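# Town council extends appliance repair and reuse program through April

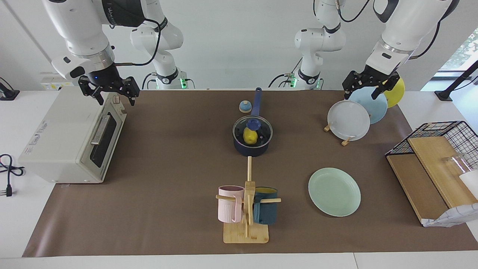
The Plultinon town council voted this month to keep its household appliance reuse program going through next April, with a larger storage space and longer drop-off hours. The program takes in small kitchen appliances and cookware, checks them for safety, and passes them on to residents at low cost.

Under the plan, the drop-off counter at the Russo Street depot will stay open until 5 p.m. It now closes at 2, which residents with daytime jobs said was too early. The council received a number of written comments on the hours before the vote, and most asked for a later closing time.

The program handled 900 items in its first year, according to a report given to the council. Toasters, coffee makers and electric kettles made up the largest share. Items that fail the electrical check are sent to Asico, the town's scrap contractor, which recovers the metal and recycles the cords.

Tronix, a repair shop on the north side of town, will continue to do the electrical testing. The shop is paid per item and keeps a log of each appliance by type, fault and outcome. The council asked that the log be posted on the town website every quarter. The report noted that a large share of rejected items had damaged power cords, and that many of these could be repaired if the right parts were kept in stock. A small parts budget was added to the plan for that purpose.

Residents can drop off up to 5 items per visit. Appliances should be clean and have all removable trays, lids and racks with them. Pots, pans, plates and mugs are accepted if they are free of chips and cracks. Microwaves, refrigerators, air conditioners and anything that runs on gas are not accepted at the depot and must go to the county transfer station.

The price of a tested appliance will stay at $5 for most items. Larger countertop models, including stand mixers, will be priced at up to $35. Households that receive heating assistance can pick up 2 items a year at no charge by showing their approval letter at the counter.

The larger storage space is in the rear of the same building. It was last used for road signs, and the public works department expects to have it cleared and fitted with shelves before the new hours begin. Parking will remain on the Russo Street side. The loading door is for town vehicles only.

A proposal to add a second drop-off point at the library was tabled. Council members said they wanted to see a cost estimate for staffing and pickup first. The matter is expected to come back with the spring budget.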